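Cotton sheets that wrinkle no matter what – iron, dryer or line?
Bedding and Laundry board, page 1

tallowgate
Original poster

We rent out 2 rooms in a house near Flaltau and I do all the washing myself. Last fall I switched from a polyester blend to plain cotton because guests complained about sweating. The sheets are Preninari, 260 thread count, and they feel good. They also come out of the dryer looking like a road map.

I've tried taking them out early, hanging them over a door, and ironing the top third only. Ironing the whole thing takes me 15 minutes a sheet, and on a changeover day I don't have that. What are other people doing?

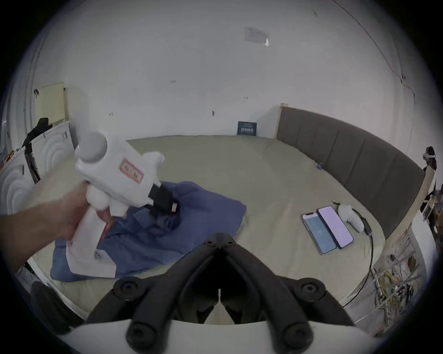

To answer the first question I know is coming, I don't overload the machine. One set per load, warm wash, medium spin. I had a softener in there until September and dropped it when the towels stopped absorbing. Getting the bed flat from the foot end is no problem as long as I pull hard. You could leave a blue shirt in a heap on that sheet and the cotton would still run smooth back to the wall. Then somebody sits down and it's all over.

marlpit
Member

Medium spin is your problem, or half of it. Fast spin sets the creases, but medium in a front loader can still be pretty fast. Check the manual for the actual speed. I run mine on the lowest setting and they go in the dryer heavier, so the electric bill is a little higher. Worth it to me.

Also, take them out before the buzzer. If you wait until they're bone dry you've already lost.

oxbow_jen
Member

I disagree with marlpit on the spin. I did low spin for years and all that happened was the dryer ran twice as long and cooked the elastic. I replaced every fitted sheet in the house. Now I use a normal spin, shake each sheet out hard before it goes in the dryer, and stop it once halfway to untangle. The untangling matters more than anything. A fitted sheet will swallow the pillowcases and then the middle never moves.

tallowgate
Original poster

Jen, the swallowing happens every time. I just accepted it. The middle is exactly where mine are worst, too.
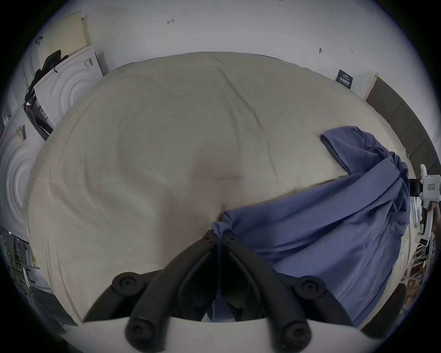 Long creases running out from the middle of the bed.

I'll try the halfway stop. The dryer is a Leitner, bought used, and it has no damp alarm, so I'll have to set the kitchen timer.

hob_and_kettle
Member

Am I the only one who puts them on the bed damp? Not soaking, just slightly damp, windows open, nothing on top until evening. They dry tight and flat. My mother did it and I've done it for 8 years with no trouble.

marlpit
Member

Please don't do that in a rental. The mattress takes up the moisture and a guest might check in at three in the afternoon. At home, your choice.

hob_and_kettle
Member

I said slightly damp. In July it takes an hour. I wouldn't do it in January, and I have a slatted base, so air gets in underneath. I'm not convinced it's any worse than a person sleeping there.

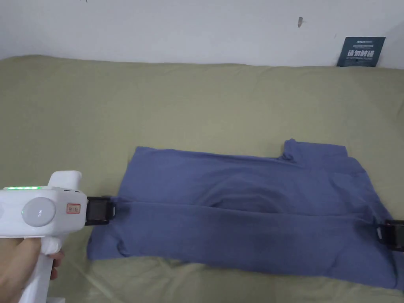 I will say it only works if the sheet fits. If it's cut for a deeper mattress than you have, the extra cloth bunches up along the sides and you can pull all day. Measure the mattress with the pad on it. Most people measure it bare or go by the label.

oxbow_jen
Member

Agree on the fit. Cotton shrinks too, more in length than width on the ones I've had, so don't buy an exact match either. I wash a new sheet hot the first time and see what I end up with.

If you really want to iron, do the turned-down part of the flat sheet and the pillowcases. That's what people look at when they walk in.

tallowgate
Original poster

Mattress is standard depth and I bought the deep sheets, because they were on sale at Wastance. So that may be part of it. I have one older sheet in the regular size and I'll run both through the same load and compare.
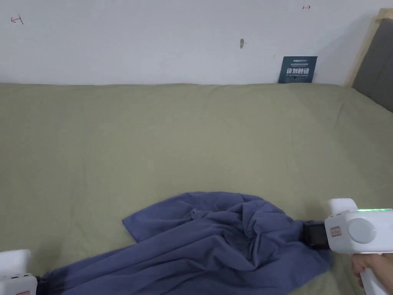

Regula Trummer
Board moderator, Bedding and Laundry

I moved this over from General Housekeeping and took out two posts that were arguing about something else.

On the damp bed question, we've had that one before and it doesn't get settled. If you're putting a sheet on for paying guests, dry it first. A spray bottle and your hands will get a lot of the creases out once it's on the mattress: light mist, smooth toward the edges, leave the comforter off until it's dry. It takes less time than setting up the board.

tallowgate, when you've done the side by side, please post it in this thread so it stays together.

tallowgate
Original poster

Will do. First load is in now, lowest spin for marlpit and a halfway stop for Jen. I know that's two changes at once. If it works I'll go back and take one out.

marlpit
Member

Take out the halfway stop.

oxbow_jen
Member

Take out the low spin.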